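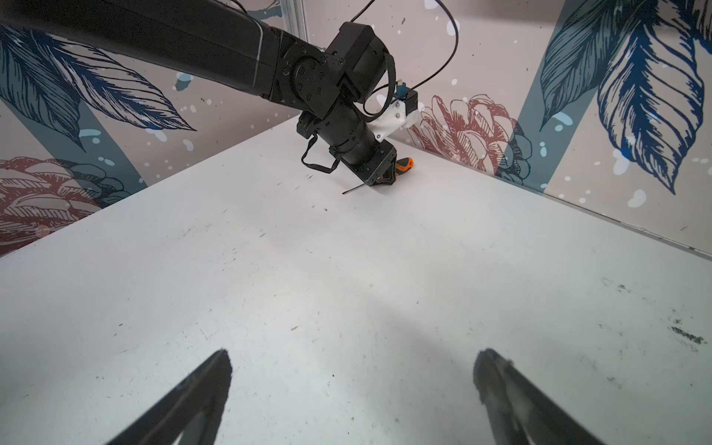
Basach, the two-player board game app best known for letting you lose by touch, mouse or keyboard, got its first big update in over 7 months on Saturday, and the headline feature is an undo button. Players have been asking for one more or less since launch. The other change you will notice right away is the new default board theme, called Tabletop, which swaps the old green felt for plain matte white with dark scuffs, specks and a few faint scratches, much like the tabletop in the photo. Anyone who finds it distracting to play on a surface that looks lived-in can switch back to green under Menu, then Looks.

The undo button takes back one move, and only against the computer. In games against another person you may ask for a takeback, and your opponent gets 30 seconds to say yes. Early testers said no most of the time. "We thought about making people be nice," said Henryk Lis, who wrote most of the new move code. "Then we played each other for a week and took that out of the plan."

Also new is a puzzle pack with 294 positions, sorted from easy to what the menu calls "Prutuvora," after the forum where the hardest ones were collected. Each puzzle asks for the best move and gives you two tries. After that the app shows the answer, with a small arrow and no comment. The puzzles were checked by Wanda Witkowska and Vasanthi Ranasinghe, who do not agree on number 41 and have each added a note to it. Both notes can be read in the app. Ranasinghe's is longer.

Keyboard players get a fix they have waited for. Up to now, holding down an arrow key could send the cursor off one side of the board and back in on the other, so that a piece meant for the left corner landed in the right one. The cursor now stops at the edge. A setting called "Wrap cursor" brings back the old way, put in at the request of players who had built whole habits on it and wrote in at length when the test version took it away.

The computer opponent has been worked on too. The top level, Tomaszewski, used to think for a long time and then play a move you could have guessed. It now plays the same sort of move much faster. A new beginner level, Imon, makes mistakes on purpose – real ones, according to the release notes, "of the kind a tired person makes." Miłosz Zieliński, who runs the weekly online ladder, says he has lost to Imon twice and would like the level renamed.

Not everything made it in. Saved games still can't be moved from a phone to a computer, and the clock still gives off its low-time beep when the sound is turned off on some tablets. Teresa Kaczmarczyk, who answers the support mail, says both are on the list for August, along with a way to turn off the little cheer when you resign.

The update is free and should install by itself. Games in progress carry over, including the ones you were hoping it might wipe out. If the board comes up blank the first time, close the app and open it again.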